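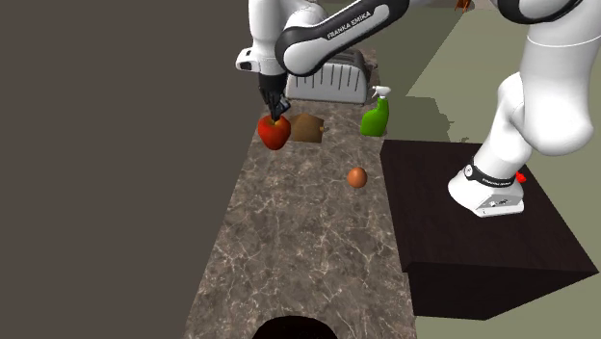

A red apple on the marble-look counter.

I'm 61 and I still can't believe what we pay for lunch. My neighbour Murray Goodwin reckons I'm a whinger, but he brings leftovers in an old ice cream tub, so what would he know! A salad roll and a juice near my work cost more than my first weekly grocery shop (I kept the docket, sad I know).

Bring back the packed lunch, I say. Cheese sandwich, piece of fruit, thermos of tea, eaten on a bench with your shoes off if the weather's decent.
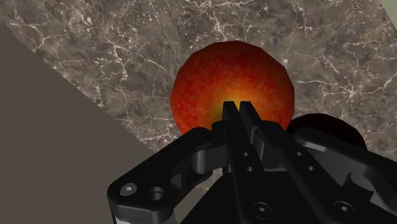
Still my favourite dessert.

My daughter says it's really about getting away from your desk, and fair enough, but you can do that with a sandwich too. I've been at it since June and I don't miss the queue one bit. 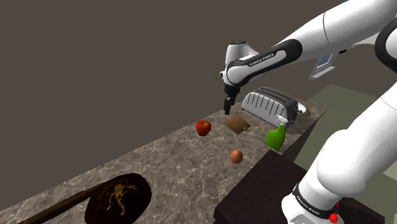 I do miss the hot chips, mind you, so every payday I give in and get a large serve with chicken salt.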